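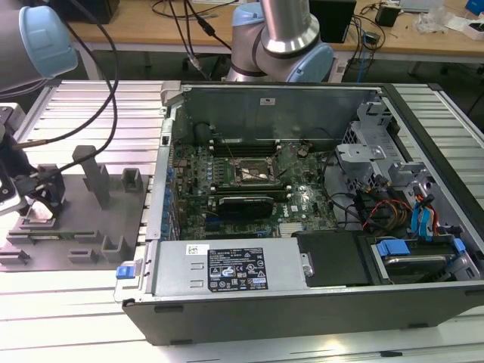 Refurbished Desktops / Dell Towers

Dell tower, opened and checked, graphics card fitted
Stock no. 918
Sold by Vatley, Burkemcombe

"Refurbished" is a word I have stopped trusting, and you probably should too. Half the sellers using it have wiped the case with a cloth and put a new sticker on the side. So before you read our price, look inside. The side panel comes off every tower we list, and if a seller won't show you the motherboard, ask why.

What you get is the Dell motherboard, memory slots on both sides of the CPU socket, a black graphics card with a shrouded cooler, and a silver power supply with its regulatory label still on it. Read that label when the machine reaches you. Plenty of listings quote a wattage that has nothing to do with the unit in the case.

About the graphics card. We don't call this a gaming PC. It will run a couple of monitors and play video without fuss, and if you want more than that, check the power supply before you buy a bigger card. The bigger card may not fit past the drive cage either. Measure first.

The blue release latch and the blue clips on the expansion slots are Dell's usual color for parts you can work by hand. I was told for years that this makes a Dell tower "tool-free." Mostly, yes. Keep a screwdriver handy anyway.

Blue SATA cables are included. So is the drive in the bay, and you can add another at checkout. We don't fit used hard drives, and I wouldn't take one from anybody else.

Price: $206
Case: black, side panel included
Operating system: none
Keyboard, mouse, monitor: none
Warranty: 2 months, parts and labor
Shipping: flat rate, double boxed

Is it worth it? For office work, a kid's homework or a spare machine in the shop, I think so. For editing video all day, no, and please don't buy it and then write to tell me it's slow.

Buyer comment, Yu-na Jang: "I expected dust and got very little. Fan is louder than I'd like. Would have paid more for a bigger drive in it."

The fan remark is fair. It's an older style of tower and you will hear it in a quiet room.

Returns go to the Vatley counter or by mail within the warranty period. Leave the panel screws in the bag they came in.

Listing written by Ulla Halvorsen. Price last changed 7 Apr 2020.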